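Venue safety | Touring theatre | Checklists

PRE-OPENING INSPECTION, HOFSTETTER STUDIO THEATRE
Production: Branora (Flilis Theatre Company, visiting)
Walk-round started 16:00, before the half. House capacity for this layout: 57.

STAGE AND WINGS

1. Stage floor clear, no raised edges - OK
Two dance floor joins re-taped downstage left. The old tape had lifted at one corner.

2. Edge of stage marked - OK
White tape put down for the get-in has been left in place. Keep it for the run.

3. Treads to upper platform - ACTION
Third tread moves underfoot. Bolt tightened on the day but the hole has worn. Company to fit a larger washer before the second performance. Handrail is firm.

4. Set weights and braces - OK
Sixteen stage weights in use, all on braces. None loose in the wings.

5. Props table - OK
Edged and labelled. Nothing breakable is used in the second act now that the jug has been swapped for a plastic one.
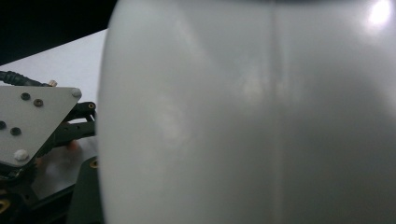 Pale rounded surface with a faint seam, close view.

6. Flame and smoke effects - N/A
The script calls for a candle. The company uses a battery one. If this changes, we need a new risk assessment and a day's notice.

LIGHTING AND SOUND

7. Safety bonds on all hung lanterns - OK after correction
One missing on bar 2, replaced from stock.

8. Portable appliance labels in date - ACTION
The Coveck dimmer rack is in date. Two of the company's own extension leads have no label. Taken out of use and put in the dock. House leads issued instead.

9. Cables across walkways - OK
Matting laid at the prompt side door. It needs to go back down if the door is used for the late get-out.

10. Blue lights backstage - OK
The one by the quick-change area is dim but usable. Lamp on order.

AUDITORIUM

11. Seating units locked - OK
Row C was pushed in short and has been reset.

12. Aisles at full width - OK
No chairs to be added at the ends of rows, even for a full house. This was asked for in March and the answer is the same.
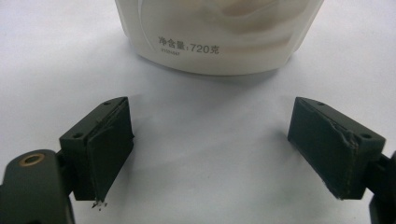 13. Emergency lighting - OK
Tested with the house lights out, 42 minutes on battery, all fittings still lit at the end. Entry made in the log book, page 608.

14. Exit doors open freely - ACTION
Rear left door sticks at the bottom in damp weather. It opens with a firm push, but that is not good enough with an audience in. Joiner booked. Until it is planed, a steward stands at that door throughout.

15. Extinguishers in place, pins and tags intact - OK

DRESSING ROOMS

16. Heaters clear of costumes - OK
Rail moved away from the heater in room 2. Please leave it where it is now.

17. First aid box stocked - ACTION
Short of medium dressings and tape. Box office has spares.

18. Signing-in sheet by stage door - OK
Band members had not signed at the time of the check. Reminded.

RESULT: may open, with a steward at the rear left door. Items 3 and 8 to be checked again before the second performance. Item 17 to be done tonight.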